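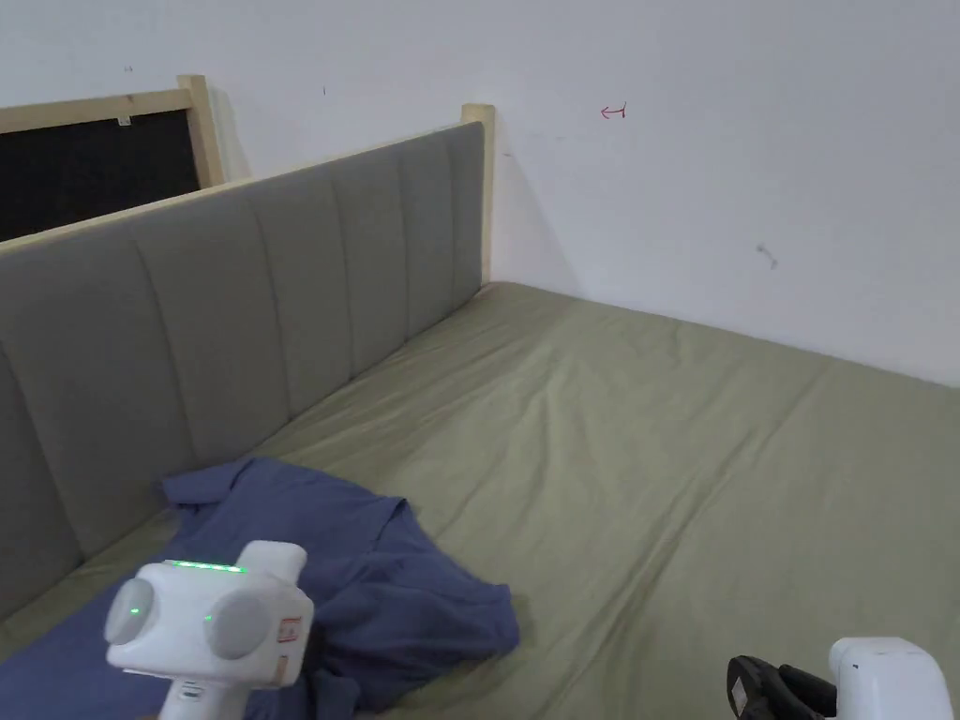 Nukthorpe House Residents' Association
Minutes of the meeting held 9/14/25, in the ground floor lounge

Chair: Gunnlaugur Lauritsen
Present: residents of flats 1, 3, 4, 6 and 7, and the keyholder for the guest room
Apologies: flats 2 and 5

1. Minutes of the June meeting

Agreed as a true record, with one correction. Item 4 should say that the spare keys are kept in the meter cupboard and not in the post room.

2. Guest room - bed and bedding

The chair reported that the bed with the grey upholstered headboard is staying. Flat 3 had asked whether it could be swapped for two singles. The meeting looked at the prices from Tisine and decided against it for this year.

The olive-green fitted sheet is to stay in use. Flat 6 said it creases as soon as anyone sits on it and asked if it should be ironed between guests. The meeting felt that pulling it tight at the corners was enough. A second sheet in the same size will be bought so that one can be in the wash. Flat 4 to order, up to a limit of 30 pounds.

Flat 7 asked that the headboard be brushed down at each changeover, as dust settles in the channels between the panels. Agreed. The soft brush is on the hook behind the cleaning cupboard door.

3. Guest room - walls

There is a small red arrow drawn on the white wall by the bed, and a few other small marks. The arrow has been there since before the present keyholder took over and no one at the meeting knew what it was for. Flat 1 offered to try a damp cloth first. If that fails it will be painted over when the hallway is done. The quote from Wonadska for the hallway is 3980 pounds and does not include the guest room, so the chair will ask what one extra wall would cost.

4. Clothes for the Vídalín collection

The charity will take clean clothes in any adult size. Shirts and T-shirts are most wanted. Items with missing buttons are accepted, but nothing torn or stained.

Sorting will be done on the guest room bed, as the lounge table is too small. Each item should be held up by both ends and looked over before it is folded, with particular attention to hems and seams. Flat 6 said that last time several tops went into the boxes inside out and had to be done again. 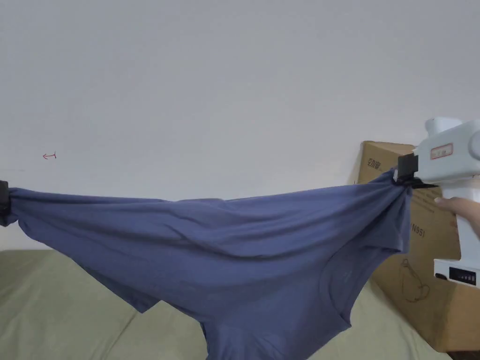 5. Boxes and packing

Strong cardboard boxes are needed. Flat 1 gets them from work and can bring more. Old printing on the outside does not matter to the charity, but our own label must go on the top so the driver can tell them from rubbish.

The chair reminded everyone that last year's collection came to 119 items, and that two of the boxes were too heavy for one person to lift. Boxes are to be filled to three quarters only. Trousers and jumpers at the bottom, shirts on top.

Clothes should not be left on the bed overnight. Anything unsorted at the end of the evening goes back in its bag. Boxes can stand against the wall until collection as long as they do not block the way to the window.

Flat 7 asked for a folding method to be written down. After some discussion it was agreed as follows: lay the shirt face down, fold in both sides, bring the sleeves back down, then fold up from the hem in two. Buttoned shirts to have the top button done up first.

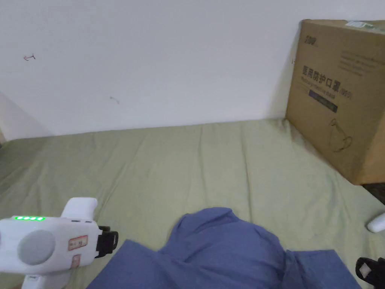

Flat 4 asked: Can creased shirts go in, or do they need ironing?

The chair replied: Creased is fine so long as they are clean and folded. The charity presses what it sells.

6. Any other business

The lounge radiator is still noisy. Flat 3 to ring the heating firm again.

Flat 7 has found a set of pillowcases on the landing - please collect from the post room shelf.

7. Next meeting

To be fixed once the painting dates are known. The chair will put a note through each door.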